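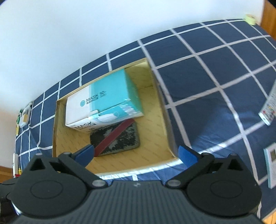
Our project began on a Thursday afternoon with a wet walk along the quay at Pesasbridge, when the six o'clock ferry was late and we had nothing to do but read the information boards. One of them mentioned, in a single sentence near the bottom, that the town had once kept its own pilot boats for bringing merchant ships over the bar. We wanted to know more, the board had no more to give, and so (with our instructor's blessing, and a small travel grant that covered the bus but sadly not the sandwiches) we picked the pilots of Pesasbridge as our topic for the spring term.

## What we set out to learn

We had 2 questions at the start. First, how did a pilot in the early 1700s find the channel into the harbor, when the sandbanks moved every winter and the only printed chart was years out of date? Second, what happened to the pilots once the trade moved up the coast to Estell, where the water was deeper and the harbor dues were lower? We did better with the first question than with the second, as you will see.

## Where we looked

Most of our material came from the parish chest records and from the harbor book, a long, narrow volume in which the clerk wrote down every ship that paid for a pilot. The reading room at Estell let us work from the original for two mornings, and after that we used the scans. The handwriting is lovely at the front of the book, when the clerk was clearly proud of his new job, and gets steadily worse as the years go by. By the last section he is leaving out vowels. It took us a whole evening to decide that "plt pd" was simply "pilot paid," and we were a bit embarrassed by how pleased we were.

We also walked the shore ourselves, at low tide, on our second visit. Reading about a leading line is one thing, and standing on the old slip with the church tower lined up over the gable of the rope store is quite another! We would encourage any group taking this course next year to get out to the place itself, even if it rains on them the way it rained on us.

## What we found

The pilots worked by landmarks, and the landmarks changed with the banks. In the first part of the harbor book the instructions say to keep the church tower over the rope store until the mill comes clear of the hill. Later on the mill is dropped, and ships are told to turn when the beacon on Ustis, the low island at the mouth of the estuary, bears due west. We think the channel had shifted south in between, and a bad storm is mentioned in the parish accounts at the right time, when the church paid to have part of its roof put back. That is a guess on our part, but we believe it is a fair one.

The busiest season we could find had 70 ships paying for a pilot. Most were small coasters carrying timber, salt and barrel hoops. The one that gave us the most trouble was a vessel entered only as *Âu*, with the little hat over the A drawn very carefully and nothing else in the name column. We wondered whether it was an abbreviation, or a clerk's attempt at a word he had heard shouted across the water. It comes in twice, pays in full both times, and never appears again. We never solved it, and we are still arguing over it at lunch.

The pilots' pay surprised us as well. They charged by the draft of the ship, in feet, so a deep, heavy ship paid far more than a light one. Several captains disputed the measurement, and one entry has the pilot and the captain each giving a different figure, with the clerk splitting the difference and adding a grumpy note in the margin about being kept from his supper.

## Where we fell short

On our second question, we ran out of book. The final 16 pages have been damaged by damp and only a few words can be read on each. We know that two pilot boats were sold, and that one of them went to Estell, but we can't say whether her crew went with her. There may be an answer in the Estell port papers, which are being recataloged and were closed to visitors all through April.

We also spent too long on the ships and not enough on the families. The pilots' wives and daughters show up in the parish records, mending sails and tending the beacon on Ustis, and their part of the story deserved far more room than we gave it. If we were starting over we would begin with the beacon and work outward from there.

## Notes on the sources

All spellings from the harbor book have been modernized, apart from the names of ships. Dates in the book follow the old calendar, with the new year starting in March, and we have left them as the clerk wrote them. Our transcription of the legible pages is attached as an appendix, with doubtful readings in square brackets.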